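The Case for Standing Fixtures in Shared Workrooms
Opinion
By Birgit Teuber, Virnley Institute for Interior Practice
June 17, 2021

The planning of shared workrooms tends to begin with storage. Cabinets are specified, shelving is measured, and the wall space is divided among departments long before anyone asks what will stand on the tables. The Institute reviewed the furnishing plans of 36 member facilities in May, and in most of them the tabletop was treated as a blank area to be filled later. It is the view of this writer that the order should be reversed, and that small standing fixtures deserve a line of their own in every furnishing plan.

By standing fixtures we mean the modest objects that hold other objects upright: the tabletop coat rack, the post on a round base, the mirror on a stem. They are inexpensive and easily overlooked. They also decide, to a greater degree than the cabinets do, whether a table can be used by more than one person in the course of a day.
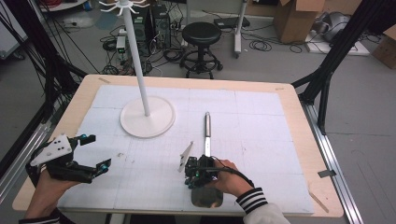
A white rack and a silver rod on a tiled board surface.

The merit of a rack with a slim pole is that it claims very little of the surface beneath it. A box of the same capacity takes its full width from the table and keeps it. A pole takes only its base, and the hooks do their work in air that would otherwise go unused. Members who object that such racks tip over are usually describing racks with a base too narrow for the load. The remedy is a wider base or a lighter load, and both are within the reach of any facility.

Color is a more contested matter. Bernd Pfeiffer, writing in the Institute's previous bulletin, argued that fixtures should contrast with the table so that they are seen and not knocked. His point is a fair one for corridors and entrances. At a worktable, where people are seated or standing close and attending to what they do, a white fixture on a white surface is restful to the eye and allows the objects in use to stand out. This writer would keep the contrast for the edges. A wood border around a pale top tells the hand where the table ends, and no sign or painted line is needed.
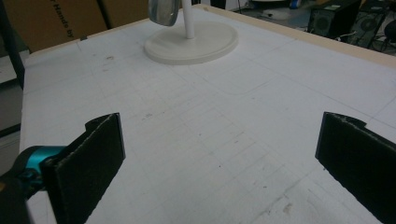 Wear is the usual argument against pale surfaces, and it should be answered directly. A white top shows scuffs, and it shows them early. The Zesell workroom has used pale tops for several years and cleans them on a fixed schedule, with replacement panels held in reserve. Its supervisors report that the marks are cosmetic and that they prefer to see them. A dark top conceals the same wear until the panel has to be replaced at short notice — a cost that seldom appears in the original budget.

The sums involved are small. The Brandes annex furnished 42 tables with standing racks and small mirrors for a total of $1366, delivery included. Facilities of that size commonly spend more on the labels for their cabinets. We do not suggest that labels are wasted, only that the money has been directed to the part of the room that is farthest from the work.

Three provisions would improve the present guidance. Each table should be assigned at least one standing fixture, recorded in the inventory with the table itself. Fixtures should be placed toward the far side, leaving the near side open for the hands. Cartons and packing materials should have a place off the working surface, and that place should be named in the plan.

The Ovance center, with roughly 200 regular users, adopted the first two provisions last year and is considering the third. Written comments from other member facilities will be accepted by the Institute's furnishing office before the guidance is revised.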